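Soft walls, hard frames: fabric enclosures for the workbench

Plaid is an unusual choice for a work surround, but fabric as a walling material has been creeping onto benches for several years, and the reasons are mostly practical. A sheet of cloth weighs little, ships folded, costs less than a rigid panel of the same area and can be changed in minutes. Paired with slotted aluminum extrusion, it makes a three-sided booth that can be built by one person with a hex key and taken down the same way.

The weak points are well known to anyone who has tried it. Cloth sags. It wrinkles where it has been folded. Its pattern drifts out of line at the corners, and a light placed in the wrong spot will throw a shadow across the back wall. All of these can be managed at the design stage, and most of them come down to how the textile is held at its edges.

Frame first

The frame decides how flat the walls will hang. Prodromos Alexiou, who has been building bench enclosures at Urkia since the firm moved out of exhibition stands, starts with the two rear corner posts and squares everything else to them. "If the posts are out by 2 mm at the top, you will see it in the cloth before you see it in the metal," he says. A checked fabric is especially unforgiving in this respect, as the pattern works like a printed grid laid over the error.

Extrusion suits the job because the slot does two things. It takes the T-nuts that join the frame, and it takes the edge of the fabric. Clitberg sells a flat silicone strip that is sewn to the hem and pressed into the slot by hand. The strip grips by friction, comes out with a firm pull, and can be reused through a good number of changes. Urkia's shop drawings call for a cut panel 8 mm smaller than the opening in both directions, so that the cloth is under light tension once the strip is seated. Stretch fabrics need more. Stiff cottons need less, and a heavy canvas may need none.

Hook-and-loop tape is the cheaper route. It holds well enough on small panels, though the tension is uneven and the hem tends to scallop between fixings. Spring clips are worse. They are fine for trying out a pattern and should be gone by the time the bench goes into service.

Choosing the cloth

Weight matters more than fiber. Light cloth shows every crease and lets the color of whatever stands behind it come through. Very heavy cloth pulls on the top rail and can bow a long span. Alexiou prefers a medium polyester with a matte face – it washes well, dries quickly and barely shrinks. Cotton takes dye with more depth but should be washed before cutting, or the first cleaning will pull the strip out of the slot.

The matte face is important on any bench with strong overhead light. Satin weaves and coated cloths return glare at low angles, and the side walls are always viewed at a low angle by whoever stands at the front. Alexiou tests a swatch by taping it upright at the far end of the bench and looking at it along its surface.

Pattern is where opinions split. Plain gray or white remains the default in most workshops, and it does make small parts easier to find. A large check has its own advantages. It hides light soiling and minor creasing, and it gives the eye a sense of depth inside a shallow booth. Viewed from the front, the checks on a side wall look stretched while those on the back wall look nearly square, so the corners read clearly even where the light is flat. Scale needs some thought. A small gingham turns to noise at arm's length, and very large checks can leave a narrow side panel with hardly one full repeat.

Wickramasinghe, a textile supplier that prints to order in short runs, reports steady demand for multicolor plaids from makers of display booths and bench surrounds. Its March swatch book included 22 of them. The same design can be ordered in pastel and saturated versions, and mixing the two in one enclosure is a reasonable way to keep the back wall quieter than the sides.

The working surface

A patterned wall calls for a plain top. Pale beige with a slight mottle is a sensible pairing, as it shows dropped screws and offcuts without the glare of pure white. Fovano supplies tops in this range with a sealed edge, which should be specified wherever solvents are used.

The front edge takes the most abuse and should be the stiffest part of the bench. Several rails set side by side give a continuous bed of slots, and anything that has to be fixed down can be bolted along its width without drilling the top. They also collect dust. A narrow brush and a vacuum will clear the grooves, and snap-in slot covers are worth fitting in any run that is not in use.

Care and adjustment

Steam the panels in place after fitting, working from the center outward with the steamer held clear of the cloth. Light wrinkles near the top rail generally drop out after a day or two under tension. Any that remain usually mean the strip has been seated unevenly, and the cure is to pull the top edge and press it in again from the middle.

Wash at low temperature, no softener, and refit slightly damp if the fiber allows it. 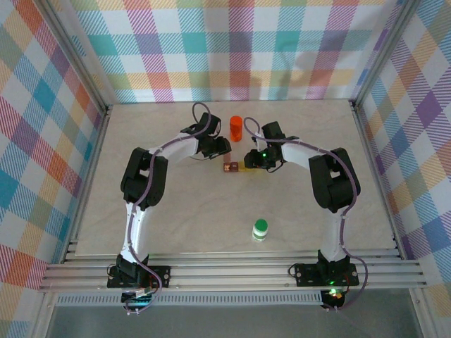 Plaid fabric walls on an aluminum frame, with a pale beige top and extrusion rails across the front.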